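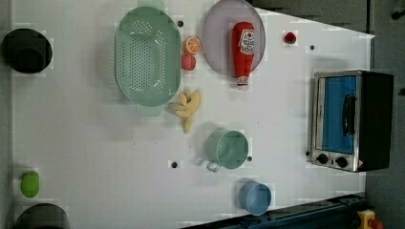 Taller > Cuadernos > Cocina de mesa > Entradas

27 de mayo de 2018

Sigo con el inventario del juego de cocina, que en teoría era cosa de una mañana. La lista heredada de Brevari dice 40 piezas. Mi recuento da 26, y eso metiendo la sartén sin mango que vive en el cajón de los cables y que no sé si todavía tiene derecho a llamarse pieza. Las otras 14 constan como «en uso», expresión que en este taller cubre desde el préstamo hasta el más allá.

Repaso lo que hay y lo que pienso de ello, para que luego no se diga que no avisé.

Olla negra: bien. Es la única cosa del lote que hace lo que promete, quedarse quieta y ser una olla. La dejo siempre en la esquina porque en el centro estorba.

Escurridor verde menta: grande, ovalado, lleno de agujeros. Ocupa media balda y no cabe dentro de ningún otro cacharro. He probado a ponerlo debajo de todo y también encima de todo. Debajo gana por poco.

Plátanos: el racimo es muy convincente de lejos y muy molesto de guardar, con cada plátano apuntando a un sitio. En la caja de la fruta entran solo en una postura, que cada vez hay que volver a descubrir. Propongo bolsa aparte.

Rodaja de naranja: una. En la lista pone «naranja», sin más, y llevo dos versiones del inventario discutiendo conmigo mismo si una rodaja cuenta como naranja. La apunto como 1 y que lo arregle contabilidad.

Horno tostador: plateado y negro, pequeño, con la puerta de cristal. Es lo más serio del conjunto y lo más incómodo de llevar de la estantería a la mesa. Pide balda baja. Ahora está en la alta, claro.

Taza y cuenco: la taza verde pálido y el cuenco azul claro vienen de lotes distintos, creo que uno de Trunden y el otro vete a saber. Conviven. El cuenco tiende a acabar en el borde de la mesa y yo tiendo a devolverlo hacia dentro, y así pasamos las tardes.

Nota sobre el pedido de Muvier: el presupuesto para reponer lo que falta sube a 2,868, portes incluidos. Por ese dinero espero que los tomates vengan con huerto. Lo dejo en la bandeja de pendientes, debajo del presupuesto de las sillas, que lleva ahí desde septiembre y ha cogido ya cierto color. 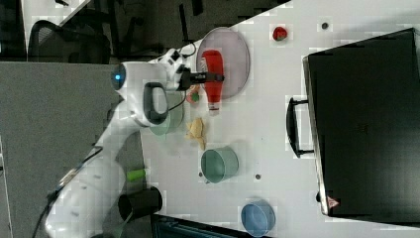
El plato es el problema de fondo. En la lista figura como «plato redondo, gris», en la etiqueta de la balda pone «lila» y en mi cuaderno anterior aparece como «malva (?)», con el interrogante muy bien hecho. Según la luz, los tres tenemos razón. Tiene el borde apenas levantado, así que como plato de servir cumple, pero el kétchup tumbado encima ocupa medio sitio y deja la ración en algo simbólico. Para la disposición de «mesa puesta» quiero la botella de pie y a un lado, con el tapón blanco hacia arriba, como en las casas decentes. La fresa puede seguir donde está, cerca del plato, de postre o de testigo.

El armario de Vilela, por cierto, tiene 23 huecos y ninguno de la medida del escurridor. Lo he comprobado uno por uno, incluidos los que a simple vista era evidente que no, por si la evidencia fallaba. Al final he quitado una balda – la tercera, la que ya bailaba – y ahora cabe el escurridor pero no caben las tazas. Las tazas están en una caja de zapatos con un cartel que dice TAZAS.

Pendiente:
– Cambiar la etiqueta del plato. Voto por «plato» y ya.
– Bolsa para los plátanos.
– Bajar el horno tostador de la balda alta antes de que baje él.
– Decidir si la fruta roja pequeña es tomate o cereza. La etiqueta de la caja dice «varios».
– Tornillos para la balda que he quitado, o dejar de fingir que voy a volver a ponerla.
– Preguntar a Brevari si la lista de 40 se hizo contando o deseando.

La mesa se queda puesta para mañana. Si alguien necesita sitio para comer, en la repisa de la ventana cabe un táper, dos si son amigos.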